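OK so the arm threw another protective stop today and I think I finally know why. Thread, because I spent my whole afternoon on this and you're all coming with me.

For weeks it would run fine and then just quit mid-pick over the bin. No crash, no weird noise, only "joint torque limit" on the pendant and a very smug stop light. I blamed my grasp planner. I rewrote my grasp planner (twice!!).

Then I went through the logs – 1,518 pick attempts since August – and nearly every stop was with the wrist rotated the same way. So now I'm staring at the cables. The yellow one loops down under the orange wrist joint and back up, and the black bundle goes pretty much the same way. 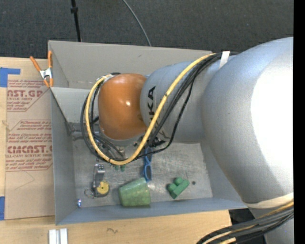 Darragh Mac an tSaoi: check the slack at full wrist rotation before you touch the limits. We raised ours to stop the nuisance trips and ended up shearing a connector.

Yeah, I was about 10 minutes from doing exactly that, so thank you. Limits are staying put.

Powered down, locked out, and going over the connectors next. Wrist rotation is capped in software until I reroute everything. Six clean picks so far with the cap on – I'll post the numbers after an overnight run!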